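# Chapter 4: Building a Pair of Hand-Held Grippers

The first three chapters dealt with arms that are bolted down. This chapter leaves the arm out. You will build two grippers that a person carries, one in each hand, and use them to record ordinary household jobs. The recordings become the training material for Chapter 5, where the same fingers go on a motor-driven wrist.

All of the work can be done on a kitchen table or in a shared shop. You need a 3D printer or access to one, a soldering iron, a set of small hex drivers, and two evenings. The design we follow is the Toscombe hand, first drawn up by Ilse De Haan at the Bistmont shared workshop. Eftychia Chrysikopoulos later changed the finger mount so that the fingers come off with a single screw. The drawings in Appendix B are her version, dated November 11, 2019.

## 4.1 What the build has to do

A hand-held gripper has a simple job. Squeezing the handle closes the fingers, and a camera on the body sees what the fingers see. Markers printed with black-and-white squares give the software something to track when it works out where each tool is and which way it points.

The parts fall into four groups:

- **Fingers and pads.** The printed finger is stiff and the pad is soft. Cut the pads from sheet rubber or print them in a flexible filament.
- **Body and handle.** The two halves close around the linkage. Print these last, after you have checked the linkage for fit.
- **Marker mounts.** Keep the faces flat. A bowed face gives poor tracking at the corners.
- **Camera and cable.** Leave slack at the wrist and tape the cable down at two points.

Galtinthorpe, the second shop to build the design, printed its bodies in a heavier material and ended up with tools weighing 300 grams more per pair. The extra weight does not matter for five minutes. It matters a good deal after an hour with your elbows bent, so weigh your parts before you commit to a filament.

## 4.2 Choosing a place to practice

Start at a table you can stand up to, with a few small things on it. Furniture with a drawer is useful. A drawer knob makes you line up both fingers before you close them, and pulling it straight takes more care than you might expect. 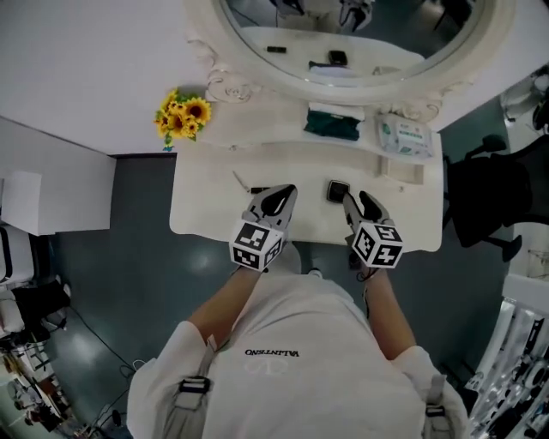 Put the cables where you will not step on them, and adjust the backpack straps before you pick up the tools. Once both hands are full, even a loose buckle means stopping the run. Stand close enough that your elbows stay near your ribs. Reaching makes the fingertips shake, and the shake ends up in the recording.

Begin with one object and one motion. Pick the object up, move it the width of your hand, and set it down. Repeat this until you no longer look at your knuckles while doing it. In the first Bistmont log, De Haan recorded 89 runs of this one motion and kept 54 of them. Most of the others were thrown out for the same fault: the fingers closed while the hand was still moving sideways, and the object was dragged before it was lifted.

Flat objects are harder than tall ones. A closed compact or a phone gives the pads only a thin edge to hold. Open the fingers wide, bring them down until both tips touch the tabletop, and then close slowly. If the object slips out, check the pads for dust before you blame your grip.

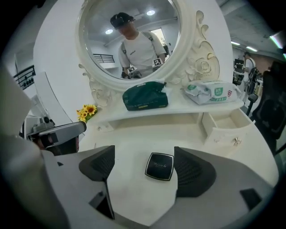

**Why use two grippers when one would pick up most small objects?**

Many household jobs need one hand to hold and the other to work. Opening a lid, folding a cloth and steadying a box while something goes into it are all of this kind. A single gripper can only record half of the job, and the software has no way to fill in the rest.

## 4.3 Before you print

Ní Chonaill's finger gauge, used throughout this book, is a printed block with a step for each opening width. Print it first. If your printer runs oversize, the gauge will show it, and you can correct the scale before spending filament on the bodies.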